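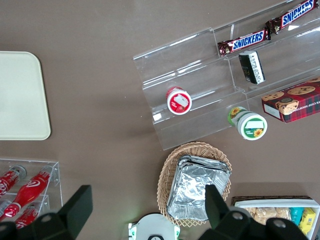
Snickers bars on a clear tiered stand.

SATUNTON – The letter from the county health office ran to 11 pages, and most people in town never saw it. It was dated in February and said that well water on the east side had tested above the state limit for nitrates. It went to the water district, which filed it.

Residents learned of the results in June, when a clinic in Gruvmont began asking parents of newborns where their tap water came from. By then 430 households had been drinking from the affected wells for at least four months.

The district says it followed the rules in force at the time. Notices were required only when a second test confirmed the first, and the second test was late. A lab backlog held up the samples until May.

Parents on Shim Road tell it differently. Several called the district office in March about the taste of the water and were told there was no problem on record. One mother kept her phone bill with the calls marked in pen. 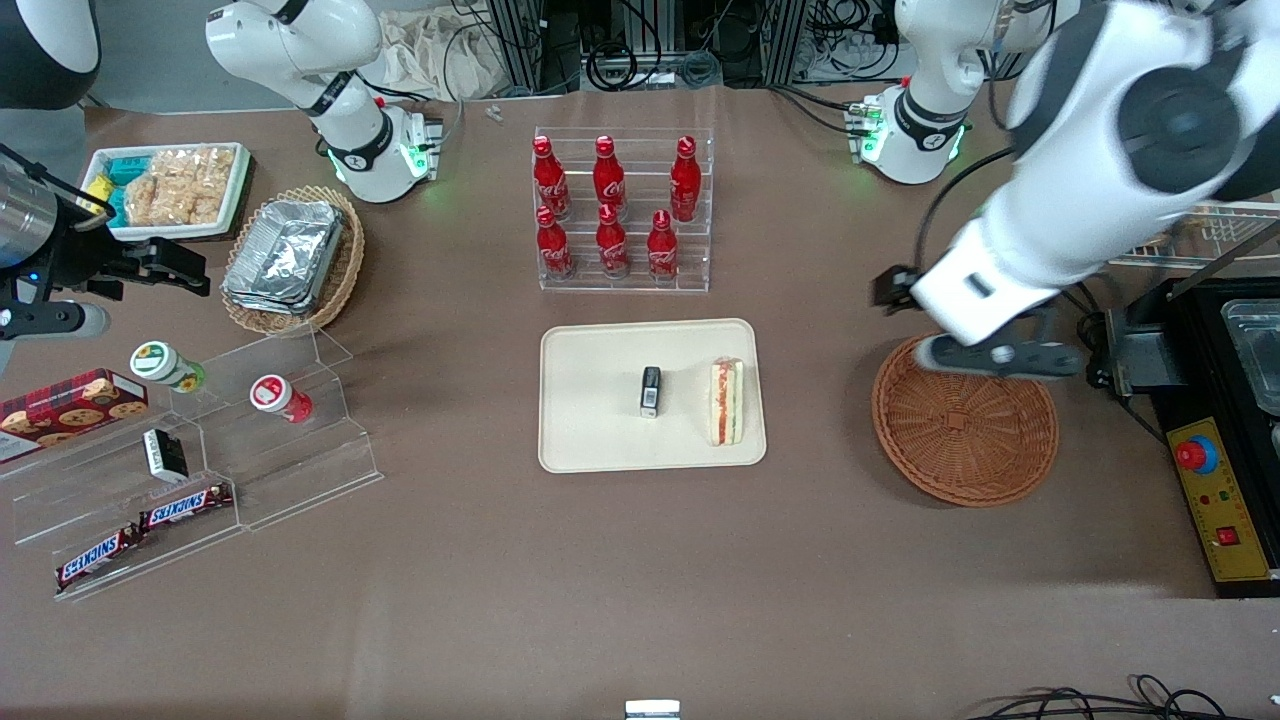
A round woven basket on a brown tabletop.

The county has since paid for bottled water and filters, at a cost of $918 per household. It has also opened its test records back to the first wells, 3211 entries in all, most of them on paper. Anyone can read them on Monday mornings at the annex – there is one table and one copier.

Nitrate levels fell over the summer, but two wells are still closed. The district wants to connect the east side to the Gruvmont line, a project that would need state money and a vote. A hearing on the plan is expected before winter.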